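Workshop & Home Automation Board > General discussion > Can machines do household or shop-floor chores yet?

Thread started 2018-07-02

kettering_lathe wrote:

I have been asked by our works manager to write two pages on whether an arm could take over the small handling jobs at the end of our line. Same question comes up at home every time my wife finds the laundry still in the machine. My own position is that the arm is fine and the hand is where the money goes to die, but I'd like to hear from people who have put one to work.
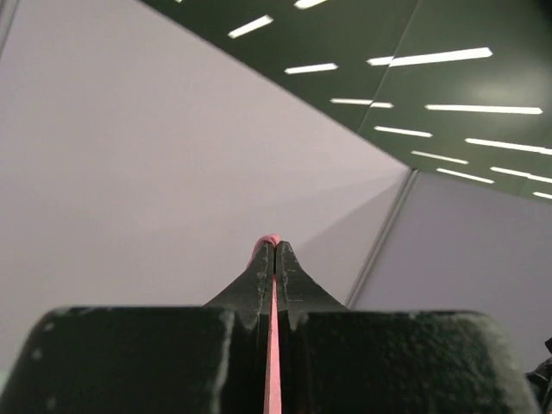 The jobs I have in mind are dull ones. Picking soft strip and putting it in a tray. Feeding a label into a slot. Folding a cloth over a part before it goes in the box. All three involve something thin that bends, and all three are done at the moment by people who don't have to look at their hands while they do it.

Budget isn't decided. Cycle time needs to be no worse than half what a person manages, because it could run through the night.

Replies welcome, especially unhappy ones.

Tundlow_Tom wrote:

Half the speed of a person on rigid parts, yes, easily. On thin flexible stuff, no, not without a fixture that does most of the work for you.

We run a two-finger gripper on gasket blanks at our place. Once the blank is between the fingers it stays there. Getting it there is the whole job. The blanks come off a stack and they cling to each other, so the arm takes two, or takes one and drags the next one half off the pile. We ended up with an air knife and a peel ramp, and by then the ramp was separating the blanks and the arm was only carrying them.

pneumatic_pat wrote:

Vacuum. Why is anyone pinching flat stuff in the first place?

Tundlow_Tom wrote:

Because ours are perforated. And before you ask, we tried the foam pads. They fill with talc.

g_essien wrote:

Gifty Essien here, I do cell integration, mostly food packaging and some light assembly.

I'd separate three questions that the opening post runs together.

Can it hold the thing? For thin strip between parallel fingers the answer is yes. Finger faces matter more than force. Hard bare faces on a slippery film will let it creep, and if you turn the force up you mark it. A thin rubber facing solves a good deal of this and wears out, so it goes on the maintenance sheet.

Can it find the thing? Depends on presentation. Strip on a contrasting flat surface, one at a time, is a solved problem with a cheap camera. Strip in a bin is still a research topic as far as I'm concerned, whatever the brochures show.

Does it know what it is holding? This is the one people forget. A rigid part held at one end tells you where the other end is. A strip doesn't. You have the pinch point and after that it droops, twists or curls according to the humidity and how it was stored. If the next step is to put the free end into a slot, you need to look at it again after picking, every time.

For kettering_lathe's three jobs I'd say: strip into tray, feasible now. Label into slot, feasible with a guide funnel and a second look. Cloth over part, leave it with the people.

kettering_lathe wrote:

That is more use than the two sales visits I've had. On the second look, do you mean a fixed camera or one on the wrist?

g_essien wrote:

Either. Wrist camera means fewer mounts and you get the pinch point in view at close range, but your own fingers hide a lot of what you want to see. With tall tapered fingers and a thin object between them you may see the very tip of it and not much else from behind. A fixed camera looking at the side of the gripper gives you the droop. If I could only have one for a label job I'd have the fixed one.

mt_servo wrote:

I disagree with Gifty on the cloth, or at least on the timescale.

I'm Matúš Tóth, I spent four years on garment handling at a firm called Kundus and I now do the same for a laundry contractor. We fold flat towels by machine at 500 an hour and have done for years. It is a dedicated folder with belts and blades and it has no fingers at all. So when somebody asks whether machines can fold, the answer is that they have been folding since before I was born. What they can't do is fold whatever you hand them.

The trouble is that people see an arm with two fingers and assume it should work as they do. For one product, in one size, in volume, you build the motion into the machinery. An arm only makes sense if the work changes often, and if it changes often then somebody has to teach it often.

g_essien wrote:

I don't think we disagree. He said at the end of a line, folding a cloth over a part. That isn't a flat towel on a belt.

mt_servo wrote:

It could be, if the cloth were fed from a roll and the part pushed up through it. I'd cost that before I costed an arm.

kettering_lathe wrote:

The parts come in eleven shapes.

mt_servo wrote:

Then I withdraw the roll. Leave it with the people.

bench_hermit wrote:

Home angle, as you mentioned the laundry. I have a small six-axis arm in the garage and I've been trying to get it to do chores since April. Results so far, with a two-finger gripper:

Moving mugs from rack to shelf: works if the mugs are the same and the handles all point one way.
Wiping a worktop: works, badly. It wipes where I told it to, regardless of where the mess is.
Pairing socks: the pairing is fine (camera and a bit of code). Picking up one sock and only one sock is not fine.
Putting a bin liner in a bin: 50 attempts, two successes, and I was helping with one of those.

It's slower than I am at every one of them, and I have to stand by it with my hand near the stop button.

pneumatic_pat wrote:

So the answer for the home is no.

bench_hermit wrote:

The answer is no for an arm on a bench. I have a dishwasher, a washing machine and a thing that hoovers the hall, and those are all machines doing chores. Same point as mt_servo is making, I suppose.

pneumatic_pat wrote:

The hoover gets stuck under my settee daily. I don't count it.

Masson_fan_71 wrote:

Has anyone used the Masson fingers? They do a narrow tapered pair that is meant for tight spaces. I've got an old set with the coating gone at the tips and I can't decide if it matters.

g_essien wrote:

Haven't used that make. In general, chipped coating on the outside is cosmetic. On the inner faces it can matter for two reasons: the grip becomes uneven, so a thin part may pivot on the high spot, and flakes end up in the product. For food or anything optical I'd replace them. For a tray of rubber strip I'd clean them up, check that they close parallel with a bit of paper and carry on.

Tundlow_Tom wrote:

Paper test is good. Close on a slip of paper at the tip, then at the root, and pull. If one end lets go easily your fingers are splayed. Ours were, from new.

Also worth checking what is left of your clearance with tapered fingers. The tips get in anywhere, but the body behind them is as wide as a brick. We had one reach nicely into a carton and then knock the flap with its shoulders.

Masson_fan_71 wrote:

Just tried it. Holds at the root, slides out at the tip. That explains a few things.

line3_nights wrote:

I'll be the unhappy one. I work on a line at Mellcombe where they put an arm in to do more or less what is described in the first post, picking rubber strip and laying it in a tray. Target was 200 an hour. On a good night it makes that. On a bad night I'm clearing it every few minutes, and I also have my own station to run, which is the one that used to have somebody next to it.

Nobody measured the clearing time. The report says the cell was available for the whole shift, and it was, in the sense that it was switched on.

I've nothing against the thing. It does the dull part. But if you write your two pages, put in a line for who walks over when it drops one.

g_essien wrote:

Agreed, and I'd go further and say log every intervention for the first month with the reason next to it. In my experience the list is short and two items on it make up most of the stops. Usually one of them is presentation and can be put right with a bent bit of sheet metal.

line3_nights wrote:

Ours is the strips curling when the store is cold. I've said so. The sheet metal has been on order for some time.

mt_servo wrote:

Curl is a real one. Can they be kept near the line for a shift before use?

line3_nights wrote:

There's no room near the line. The arm is there.

kettering_lathe wrote:

Right. What I have so far for the two pages, correct me where needed:

1. Strip to tray: propose a trial, single strips on a flat feeder, faced fingers, 200 pieces by hand first for a baseline timing.
2. Label to slot: second phase, guide funnel, fixed camera from the side.
3. Cloth over part: not proposed.
4. Operator time for stops to be logged and charged to the cell, with a named person allowed to leave their station.
5. Strip to be stored at line temperature before the trial.

The works manager wanted a yes or a no. He is getting a table.

pneumatic_pat wrote:

Try one vacuum cup before you buy fingers. One. They're a few quid.

Tundlow_Tom wrote:

If his strip isn't perforated I agree with Pat, for once. Wide enough for a cup?

kettering_lathe wrote:

Narrow, and the surface is ribbed on one side. Smooth side goes down in the feeder at the moment, though I could turn it over. I'll borrow a cup from the stores and try it.

g_essien wrote:

If you turn it over, check it goes in the tray the right way up afterwards. I have seen that missed – on a cell I was paid to inspect.

bench_hermit wrote:

Bin liner count is now three, by the way. Used a heavier liner.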